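Prokopenko Roster: Data Card

Version 2, last revised Sun 18 August

Summary

The Prokopenko Roster is a table of enlisted men and officers who served in one volunteer infantry regiment during the American Civil War. It was transcribed from handwritten company muster rolls and a later typed index. The table holds 964 rows, one per enlistment. A man who mustered out and reenlisted as a veteran appears twice, with the same person_id.

Files

roster.csv: main table, UTF-8, comma separated
companies.csv: company letter, county of recruitment, first captain
events.csv: dated movements of the regiment, one row per move
notes.txt: transcription queries, by row number

Fields in roster.csv

row_id: integer, stable between versions
person_id: integer, shared by repeat enlistments
surname, given: as written on the roll
surname_std: standardized spelling, added by Rostam Zamani
rank_in, rank_out: rank at muster in and at muster out
company: A through K, no J
age: as stated at enlistment, blank if illegible
residence: town or township as written
fate: one of discharged, mustered_out, died_disease, killed, died_wounds, captured, deserted, transferred, unknown
fate_date: ISO format, partial dates allowed
source: M for muster roll, T for typed index, B for both

Coverage

Of the 964 rows, 759 carry source B. The rest rely on a single source and should be treated with more care. Age is present in 594 rows. Company K is the weakest: its November 1862 roll is missing, and fates for that period come from the typed index alone. 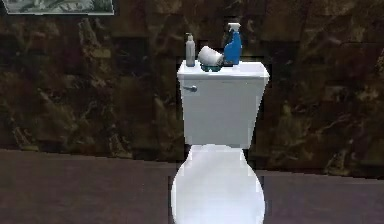
Ranks are given as recorded, with abbreviations expanded. "Musc." is entered as musician whether the man was a drummer or a fifer. Brevet ranks are left out.

Method

Each page was keyed twice in Flumitz and the two passes compared by field. Noboru Fukuda settled the differences. Where the page could support either reading, the first is in the table and the second is in notes.txt.

Known problems

1. The clerk of Company D used "absent" for both sick leave and desertion. All such rows are coded unknown.
2. Town names that later changed have not been updated. Jumer is entered as Wukora in companies.csv but left as written in residence.
3. 18 rows have a fate_date earlier than the muster date. They match the page and have not been corrected.
4. Deaths after discharge are not recorded, even where a pension note mentions one.

Changes from version 1

Added surname_std and person_id.
Split killed and died_wounds, formerly one code.
Removed duplicate rows for transfers within the regiment.

Corrections should quote the row_id and the page of the roll.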